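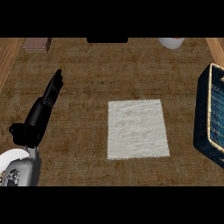
Wanted: people to teach a robot to fold a towel

The Clemari student robotics club is looking for new members for its spring project. The task is one cloth, one basket and one robot hand. The cloth gets folded and goes in the basket. We have been at this since November, in simulation, where the cloth can't get dirty and nobody has to pay for fingers.

We have 2 openings.

Cloth person. You will adjust how the fabric bends, slides and bunches up, and then argue with Valeriano Valcárcel about whether it looks like a towel or a tortilla. Some Python required. Patience with Valeriano preferred.

Arm person. You will drive the arm through practice folds and label the results. The goal is 2000 attempts by the end of term. We have 200, and we are not proud of all of them.

No robotics background needed for either spot. Lucía Requena joined us from the music department and now runs the grasping code, mostly by being the only one who reads the error messages.

What you get: a key to the lab, time on the good computer, your name on the poster, and course credit if Remedios Prieto signs the form (she usually does — bring a pen). There is no pay. There is a kettle.

We meet at 6 p.m. in the Drorkanthorpe building, second floor, past the vending machine that keeps your change.

To apply, send Covadonga Villanueva a paragraph on something you built that didn't work, and what you tried next. Please don't send a résumé. She won't open it.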